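The Salt Assessor

The office at Espiritu opened at 5 in the morning, before the evaporation ponds got too bright to look at. The assessor unlocked the door, filled in the humidity column and set out the first of the day's deliveries.

Espiritu graded salt for two towns. Cluris, on the north shore, raked its ponds in the old direction, east to west. Brano raked from west to east and had done so for 30 years. The salt from both was sodium chloride with a trace of magnesium. The price was not the same, and the assessor's signature set the difference. 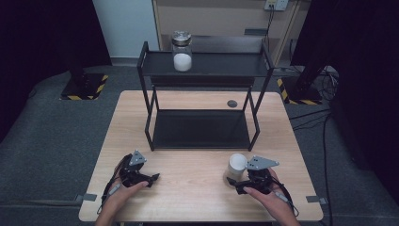
What did the assessor look for in a grade-one salt?

Grain that passed the middle sieve without clumping, a moisture loss under the limit after drying, and a residue too small to move the needle on the office balance.

The July deliveries from Brano met all of these. So did the July deliveries from Cluris. The assessor ran both sets again, starting with the sieves, and got the same figures to the second decimal place. The ledger held 1,195 entries in the same handwriting, and in every one of them Cluris was grade one and Brano was grade two.

The assessor turned back to the first page. The entry had been made with a balance that was later replaced. Its zero had drifted, according to a repair slip pinned inside the cover, by an amount slightly larger than the gap between the grades. The slip was dated after the first 20 entries. The grades had not changed when the balance did.
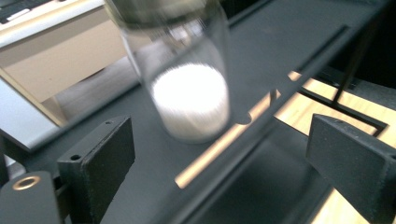

Powder in a clear glass vial.

At noon the carrier from Clukeo came for the certificates. Clukeo bought from both towns and mixed the two grades in one hopper — the assessor had seen the hopper — but it paid by the certificate.

The assessor asked for an hour. The carrier waited outside in the shade of the truck.

Two certificates were made out, both grade one. The assessor blotted them, entered the numbers in the ledger and unpinned the repair slip. It went into the envelope for Brano, behind the certificate, folded once. Then the assessor took down the humidity reading for the afternoon and called the carrier in.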